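Games Wiki › Racing games › Genley

Main page Games Studios Browse Recent changes

3 min read

Genley is a browser-based racing game developed by the studio Zilto. Players drive small delivery boats through the canals of Ballum, a flooded market town, and compete to finish a set round of drops before their rivals. It was released on 7 December 2021 after a closed test that had begun in June.

Gameplay

Each race has up to 11 boats. A round is made up of several landing stages, which can be visited in any order, so the shortest route is often blocked by other players. Cargo takes up space on deck and slows the boat when turning. Heavy boxes are worth more points but can be knocked overboard in a collision, and any player may pick them up.
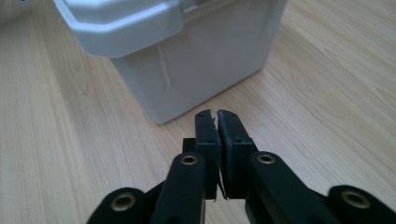 Lidded plastic container on a wooden surface.

The game has 28 courses. Most are set in the old town, with a smaller group in the Prasertsri docks, where locks open and close on a timer. Players earn coins for new hulls, paint and horns. Hulls change handling, while paint and horns have no effect on a race.

Development

Genley was designed by Waraporn Bunnag, who also drew the course maps. The first version was a single-player puzzle game about loading a boat. Racing was added when testers began timing each other, and the loading section was cut down to a short screen before the start.

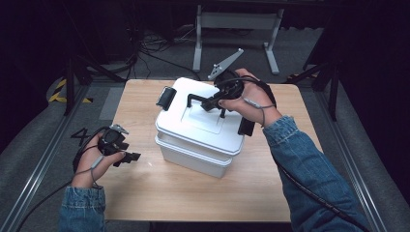
Article by Florencio Miranda

The closed test was limited to 1136 accounts. Changes made during the test included a shorter countdown, weaker currents and the removal of a tow rope that could be used to hold a rival in place. Test accounts kept their coins at launch but not their lap times.

Reception

Players praised the handling and the dock courses. The matchmaking was less well liked, as new players were often placed against those with upgraded hulls. An update later split races into two leagues, with level 42 as the dividing point.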